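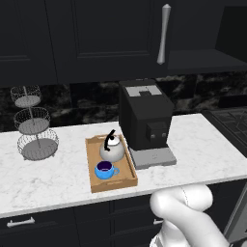

How to start a YouTube talk show with your kid (and what to ignore while you do it)

Home | Guides | Gear | Family channels | Contact

Posted 3/7/22 by Magdy Cherkaoui
78 shares | 10 comments

Every second article on kids' channels is written by somebody selling a course on kids' channels. I've read a pile of them. Most promise that a bright eight-year-old with a ring light is one good thumbnail away from a career. I don't believe it, and I'd be wary of anyone who says so before asking for your credit card.

A talk show is still a decent thing for a child to make. It's cheap, it teaches them to listen, and it doesn't involve opening toys on camera. My daughter and I made one out of our place in Felluvstead, and this is how we'd do it if we were starting over.

Step 1. Find out whose idea it is

Ask your child what the show is called and who the first guest would be. If they have answers ready, carry on. If you're the one filling in the blanks, leave it for a month and see whether they bring it up again. A lot of "my kid begged me" channels look to me like a parent's hobby.

Step 2. Read the rules yourself

Don't rely on a forum post, or on me. Go to the platform's own help pages and read what they say about minimum age, made-for-kids content and comments. The account should be in an adult's name, with an adult holding the password. Rules change, so check again before each new batch of episodes.

Step 3. Leave the shopping until later

The "starter kits" are poor value as far as I can tell. I priced the Terkance bundle, which wanted $1086 for a camera, two lights and a backdrop with stars on it. We used a phone, a $30 clip-on microphone and a stack of cookbooks to prop the phone up. The microphone was the only purchase that made a difference anyone else noticed. Viewers will put up with a dull picture, but they leave when they can't hear.

Step 4. Pick guests who can talk

Start with grown-ups your child already knows. Our first was Shakuntala Garg, who ran the bakery in Prirnham for years and has a story about every wedding cake she ever dropped. She was far better value than the local "influencer" we tried next, who answered everything in one word and asked to be tagged.

Get a yes in writing from every guest, and from a parent if the guest is a minor. An email is fine.

Step 5. Write five questions, then use three

Have your child write them by hand. Cross out any that can be answered yes or no. "Do you like baking?" is a dead end. "What's the worst thing you ever baked?" will run for minutes. The spare two are for when a guest dries up.

Practise the follow-up as well. Ours was simply "What happened next?" and it did most of the work.

Step 6. Film short

Ten minutes of talking is plenty, and you'll cut it in half. Stop when the child is tired, even if the guest is in full flight. Check the background first for school crests, street signs and mail with your address on it.

Step 7. Edit lightly

Trim the start, trim the end, take out the long pauses. I tried a program called Yüksel that claimed it could find the "best moments" by itself. It picked a cough and two shots of the ceiling. Any free editor will do.

Step 8. Keep away from the numbers

Turn off comments if they aren't off already, and don't read subscriber counts out at dinner. Our January episode got 78 views, a fair few of them from my mother. My daughter thought that was enormous until a cousin told her it wasn't.

If someone emails offering management, ask what they'd be paid and by whom. The two who wrote to us never replied to that.

Next: Choosing a clip-on microphone

Contact | Copyright 2022 Magdy Cherkaoui | Back to top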